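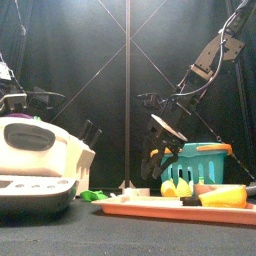
HELP & INFORMATION > Reviews and review copies

Frequently asked questions
Last updated March 30, 2025

What kind of books do you review?
Mostly romance: contemporary, historical and romantic suspense. We also take family sagas and light crime if there is a strong love story in them. We do not review poetry, picture books or self-help.

Do you review self-published books?
Yes. The book has to be finished and edited, and it has to be on sale or have a fixed release date. Please don't send a draft and ask what we think of it.

How do I send you a book?
Use the form on the Contact page first. Tell us the title, the length in pages, the release date and whether it is part of a series. If we would like to read it, we will reply with a postal address. Parcels that arrive without a request go to the charity shop in Mastelwood.

Which e-book formats can you read?
EPUB is best. PDF is fine for short books but hard going on a small screen. We can also take review copies through Brisar, and most of our requests from larger publishers now come that way.

How long will I have to wait?
There are 41 books in the queue at the moment. Expect a reply to your request within 30 days. If you haven't heard by then, the answer is no, and you are welcome to try again with your next book.

Can I pay to have my book reviewed sooner?
No. We don't take money for reviews, and we don't take money to change the order of the queue.

Will you always post a review if you accept a book?
No. If a reviewer can't finish a book, we leave it out and let the author know by email. We don't give reasons unless asked.

Why was my book given three stars when the review sounded positive?
Three stars means we enjoyed it and would try the author again. Four means we would lend it to a friend and five means we would buy a second copy. We don't give half stars.
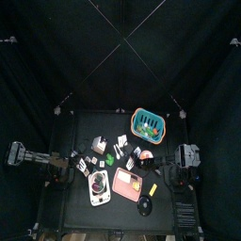 Could you please put the spoiler warning before the plot summary and not after it? I read the whole of the Gostov Bay review over breakfast and found out who she marries two lines before I was told to look away.

This comment was left under a review last June, and the warning has been at the top ever since. Any review that gives away something past the halfway point now has the word SPOILERS in the title as well. Older reviews are being changed as we come to them. If you find one that still has the warning in the wrong place, tell us and we will move it up the list.

Do you mark reviews for content?
Yes. At the foot of each review there is a short note on how explicit the book is, on a scale from closed door to very steamy. We also list bereavement, violence and pregnancy loss where they play a large part in the story.

Where can I find an older review?
Use the A to Z list by author. There are 852 reviews in it. The search box finds titles only, so searching for "duke" will bring up books with duke in the title and miss all the others.

How do the giveaways work?
Leave a comment under the giveaway post before the closing date. One entry per household. A winner is drawn at random and has a week to send us an address, after which we draw again. Entries made by email are not counted.

Can I enter from outside the UK?
It depends on who is posting the prize. If we are posting it ourselves, UK only. Pramanik Books will send its own prizes anywhere in Europe, and those posts say so in the first line.

Can I join the reading challenge late?
Yes. The challenge is 26 books, one for each letter of the alphabet, using either the title or the author's surname. Books read since January count. For X, any title with an X in it will do.

Can I quote from your reviews?
Up to two sentences, with the name of the site. Please don't join up words from different paragraphs.

Do you need more reviewers?
Not at present. When a place comes up, we post it on the front page and ask for one sample review of a book you didn't like much.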